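The kit came from Wokska in a gray case with foam cutouts, and the invoice said two pair on loan, fourteen nights, then either buy or send back. I signed. I was broke that spring and the review paid by the word.

My editor at Vandero wanted it plain. Does it work. Would a normal person keep it. Don't be clever, she wrote, you got clever with the vacuum.

So. Night one I read the booklet. Night two I read it again, standing up, eating. You hold the thing like a drill. You squeeze, the jaws close. You do your chores with it. Pick up, put down, fold, wipe. It keeps what your hand does and sends it off to Rarko, which is the service half of the deal, and after a while Rarko sends you back a number. The number is how much of you a machine could do.

That was the pitch, more or less. Know your own hands. Sell the hours if you like.

My mother's apartment still had everything in it. I'd been putting that off since March. The lease ran to the end of May and I thought, well, two birds. I'd clear her place with the grippers and write it up and get paid for both, kind of.

The first evening was bad. I dropped a saucer. I dropped it again in the dustpan. A squeeze that was fine for a book was nothing for a sock and way too much for an egg, I found out about the egg. I wrote in my notes, trigger stiff, wrists sore, smells like a new shoe. I wrote, who is this for.

But you get used to it. By the fourth night I could do buttons. I could take one sheet off a pile of paper, only the one. The service started putting little messages up on my phone. Good session. Good session. Smoother than last time. I'm not proud of how much I liked that.

My brother came by on the fifth night and stood in the door with his coat on.

You're using tongs, he said.

They're not tongs.

You're packing up Mom with tongs.

I said it was work. He said okay. Then he took the other pair out of the case without asking and turned it over a couple times, and I showed him where the thumb goes. He was terrible. He went after a tissue for what felt like ten minutes, the tip poking it into peaks, and he wouldn't let me help.

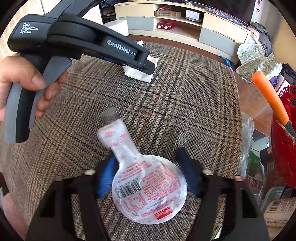

Two Pair on Loan
by M. Đorđević
Posted 2025-05-10 in Short Fiction

He got it eventually. Held it up like a fish.

We worked till late after that. Hardly talked. He did the soft stuff, I did whatever had a lid. He's left handed, I'd forgotten that, or I'd stopped knowing it. When we were kids she used to sit him on the left end of the table so we wouldn't knock elbows at dinner. He went to that end of the counter now, no one told him to, and I took the right, and there we were wrapping glasses in newspaper with four stupid plastic jaws between us.

Around 323 objects, the app said when we quit. It counts for you. It doesn't know what any of it is, just shape and weight and how long you held on.

That last one got me. There's a page for it if you go into the settings, a list, every item in the order you touched it with the seconds next to it. Most were a few seconds. Cup, cup, cup. Then one that was way longer. I knew which one. It was her reading glasses, and I'd only been standing there with them, I wasn't even deciding anything. The service had marked it in yellow. Hesitation. Would you like to exclude this from your score.

I pressed no.

My brother's had three yellow ones. I didn't look at what time they were. He was in the bathroom with the water running and I put the phone face down.

Next morning I wrote to Rarko support. I asked who gets to see the long ones. A person answered, or something that signed off like a person, and said that all sessions were reviewed for quality and that pauses were usualy trimmed. Trimmed and then what, I wrote. They sent me a link to the page I'd come from.

I kept going though. I should say that in the review, that I kept going. Closet, hall, the drawer with the string in it. He came every night after work and we did it the slow way, and I think if I'd just asked him to come help with boxes he'd have had something on. He always has something on. It was the gadget that got him in the door, and then it was the number, he wanted his higher than mine. She'd have laughed at us. She'd have said use your hands, what did I give you hands for.

The last thing was the bed. You can't strip a bed well with those, the fitted corners beat you every time. We tried. We both had a corner and it kept snapping off and we got the giggles, real ones, the kind that hurt, and then he sat down on the bare mattress and it wasn't that anymore.

I put mine on the floor. I sat next to him. I don't know how long, there's no record of it.

After a bit he said, are you sending them back.

Yeah. They're expensive.

What'd you get. On the number.

I told him. He said his and it was two points better, and he wiped his face with his sleeve and looked so pleased.

Here's what I filed. Grip good once you learn it. Trigger stiff in the cold. Battery lasts an evening, charge both pair at once or you'll be arguing. Case is nice. The score is harder to ignore than you'd think. The service part needs a clearer answer on what gets kept and what gets cut – I asked and didn't get one. Would a normal person keep it. No. But borrow it maybe, if theres a job you can't stand to start, and there's somebody who should be there and isn't.

Vandero cut that last part for length. The yellow items stayed on my account a while, his and mine. I checked again last week and they wanted a password I don't have.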